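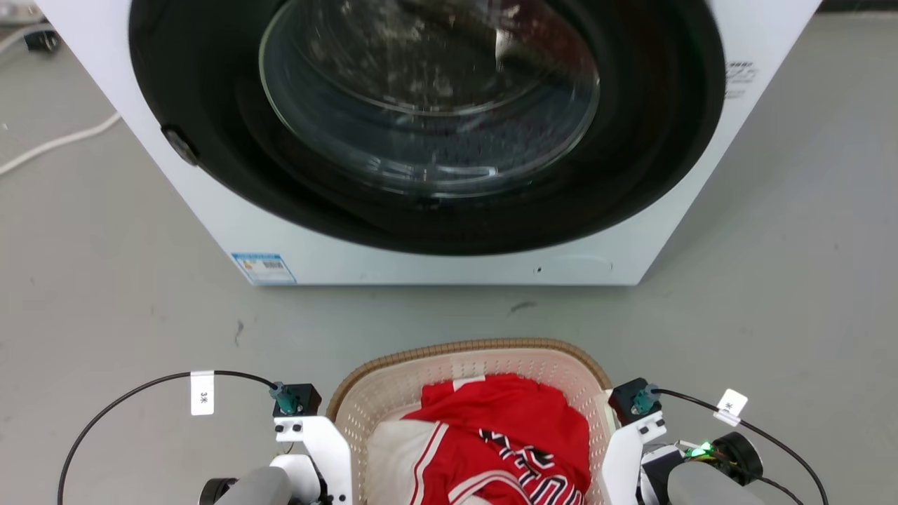

## Washing a printed sports top without wrecking the lettering

Every shop that sells you a basketball jersey also wants to sell you a special liquid for washing it. I bought one once. It smelled of pears and did nothing my ordinary detergent doesn't do, so I'm not going to recommend any.

What ruins these tops, as far as I can tell, is heat and rubbing. The big letters and numbers on the front crack, then lift at the corners, and after that there's no saving them.

**Before it goes in**

1. Read the label in the collar. If it says 30, believe it. If it says 40, I'd still use 30.
2. Turn the top inside out, so the lettering rubs against itself and not the drum.
3. Take anything white out of the basket. Red is the worst colour for this, and "colourfast" is a word I've stopped trusting. If you must know, press a damp white cloth on an inside seam for a minute and look at it.
4. Do up zips on whatever else is going in. Better still, leave zips for another load.

Colour-catching sheets: I remain unconvinced. Mine came out faintly pink and so did the pillowcase.

**The wash**

Half a load, 30 degrees, a short programme, the slower spin. Use less detergent than the bottle tells you, bearing in mind who wrote the bottle. No fabric softener. It coats sports fabric and the top stops drying properly on your back.

Vinegar in the drawer gets mentioned a lot. Anežka Ďurica swears by it. I tried it through March and couldn't tell her tops from mine by smell, so make up your own mind.

**Afterwards**

Get it out as soon as the door unlocks. Wipe round the black rubber seal while you're there and feel inside the fold, where water sits and socks hide. Leave the door ajar.

Dry the top on a hanger, still inside out, away from the radiator. Don't tumble it, even on low. If you iron at all, keep off the letters completely; the "iron through a tea towel" trick cost me half a number 11.

A plastic basket with holes in the sides is fine for carrying, but don't leave damp kit in it overnight. The holes don't help as much as you'd hope.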